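Snack table

From Wondier, the household encyclopedia

A snack table is a table, counter, or other flat surface set aside for food that does not count as a meal. It is found in offices, church halls, waiting rooms, and the homes of people who have said "just come by, we're not doing anything fancy." It should not be confused with the buffet, which has plates, or the bake sale, which has prices.

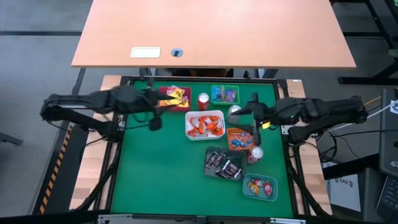
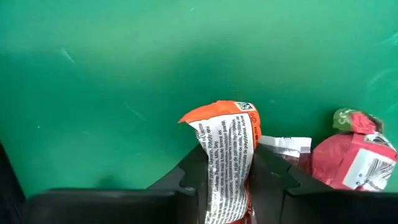 First picture: candy containers and drink cans on a green work surface. Second picture: green surface, with faint streaks and scuffs.

Origins

Setting food out for people to pick at is very old, and claims to have invented it should be treated with patience. The town of Baswood makes one anyway. A plaque in its meeting hall credits the grain merchants of the town, who are said to have put out nuts and dried pears to keep sellers in the building until they agreed to a lower price. The plaque was paid for by a nut company.

The historian Noémie Ferrand argues in Small Plates, Long Meetings that the modern form came with the individual wrapper, which let a host put out candy in March and still be putting it out at the end of summer. Halyna Dmytriv disagrees, and gives the credit to the folding table. The two have reviewed each other's books.

Layout

Most snack tables follow one of two plans. In the cluster plan everything is pushed together, usually at the end nearest the door, and guests form a knot. In the spread plan items are set apart so that people can move along the table, and guests form a knot anyway, at the chips. Drinks are best kept at one end. Hosts who mix cans in among the sweets tend to regret it when someone reaches across.

Coverings vary. Cloth looks better for the first hour. Smooth, wipeable surfaces are preferred wherever children or accountants are expected.

Customs

The last piece of anything is rarely taken whole. It is cut in half, and the half is cut in half, until what remains is too small to be worth refusing. In Tamiru this remnant is called "the guest's share" and goes to the host, who has been eating in the kitchen.

A survey by Tamsin Crenshaw put a simple question to 906 office workers: had they ever gone to a meeting only for the food? More than 200 said yes. Crenshaw considers the figure low, as the forms were handed out by managers.

See also: Candy dish; Potluck; Punch bowl; Vending machine, grievances concerning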